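The long way around to Nerkthorpe

19/07/2023

I had promised myself I would write this up the same evening we got home, and of course I didn't, so forgive me if a few of the details have gone soft. We went up to see the old priory at Nerkthorpe, which I have been wanting to do ever since I was given a battered guidebook with a drawing of it on the cover. It's a ruin, mostly. Two walls of the church are still up, and part of the gatehouse, and a long stretch of the outer wall that runs along the top of the bluff as if it had somewhere to be.

The trouble started in June, when the rain came down for days and took a piece of the hillside with it. The lower road from Bridlow has been shut ever since, and the only way up now is the old quarry road, which adds 40 minutes and has more bends in it than I care for (my husband drove, I held on to the door handle and offered advice). There is a sign at the turnoff saying the priory is closed, and a second sign a little farther on saying it's open. Believe the second one!

We had arranged to meet Rostam Zarei at the gatehouse. He has been giving tours there for years and he knows every stone, and I mean that nearly literally - he stopped at one point to show us a mason's mark low down on a doorway that I would have walked past a hundred times. He told us the slide missed the outer wall by 156 feet, and that he had gone up at first light the next morning and hardly dared look.
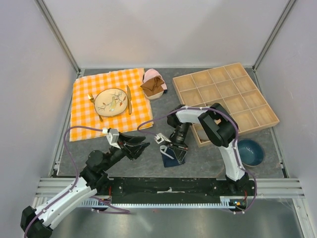
From the gatehouse you go up to the church by the steps, and there are plenty of them, so wear decent shoes. I wore my blue sandals and regretted it before we were halfway. But the view from the top made up for everything. You can see clear down the valley to the river, and on the far side there's the raw brown scar where the hill let go, much bigger than it looked in the newspaper. I stood there longer than I meant to. It's a strange thing to have a wall behind you that has stood for centuries and a hillside in front of you that couldn't get through one wet month.

Rostam says the county wants to drain the slope before anyone touches the lower road, and he doesn't expect it to reopen this year. In the meantime hardly anybody is coming. We met one other couple the whole afternoon, and they had only come because they took a wrong turn and liked the look of it.

The ticket booth takes cash only, and the little shop is shut on weekdays, so bring your own water. We stopped in Bridlow on the way back for pie and coffee, and I bought another guidebook, a newer one, with the gatehouse plan folded into the back. I've been reading it in bed all week. The chapter on the bell tower is very good.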